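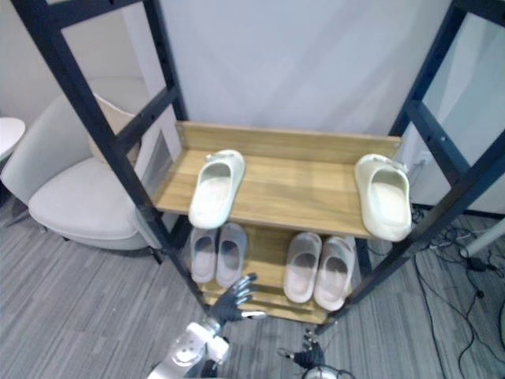
Gifty Wumbei asked whether slides really need a proper rack, or if a basket by the door would do. A basket is fine for two pairs, but any more and you'll be digging!

How to tidy slides on an open rack
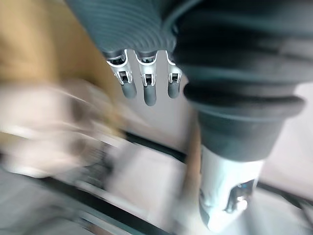

By Naa Issahaku
Home > Hallway > Shoes

Start with the pairs - match everything up before you worry about shelves.

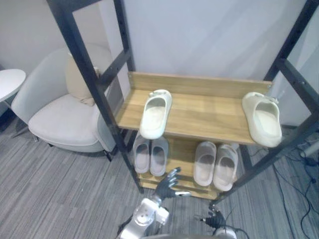

Then pick one colour per shelf (I love doing this bit!) and set each pair side by side, toes facing out. Big soles can hang over the front a little. Leave a hand's width between pairs.

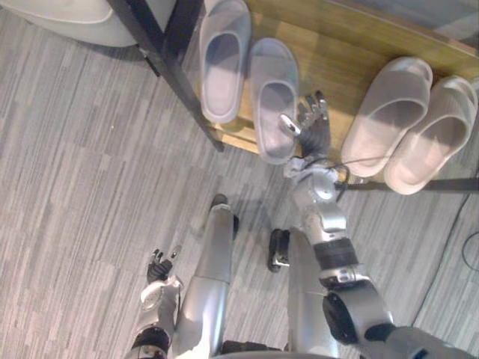
Lavender-grey and cream slides on the wooden rack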